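Leviner Bin Set

README, September 2023

What this is

A collection of pictures of small, plain objects in and near metal bins, put together at Mostside for anyone who has to sort, store or retrieve small, plain objects and would like company. The set has 100 pictures in 4 folders, one per shape: blocks, balls, rings, cylinders. A fifth folder called "misc" existed for two weeks and became the largest, so we deleted it.

Objects

Everything is a simple solid in a single color. The colors are soft, the kind a paint store would name after a weather condition. We call them light blue, gray, and so on, and we ask contributors to do the same. "Skolleo mist" was used in early labels and still turns up in the cylinder folder. Read it as light blue.
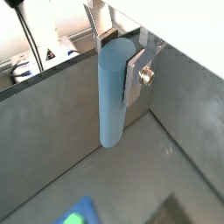 Light-blue cylinder at the inner corner of a gray metal bin, upright, bottom end off the floor.

Bins

Gray sheet metal, with the streaks and smudges left in. There was a proposal to polish them first. It was declined by everyone who would have had to do the polishing.

Labels

Each picture has one line in labels.csv: shape, color, bin, position. Position is one of corner, wall, floor, or outside. An object above the floor in a corner is still "corner." This took 40 emails to settle and we would rather not reopen it.

Known problems

Corners are overrepresented. Gray objects in gray bins are hard to find, including for us.

Changes

The Gough shelf pictures will be added in October. Please don't send more rings.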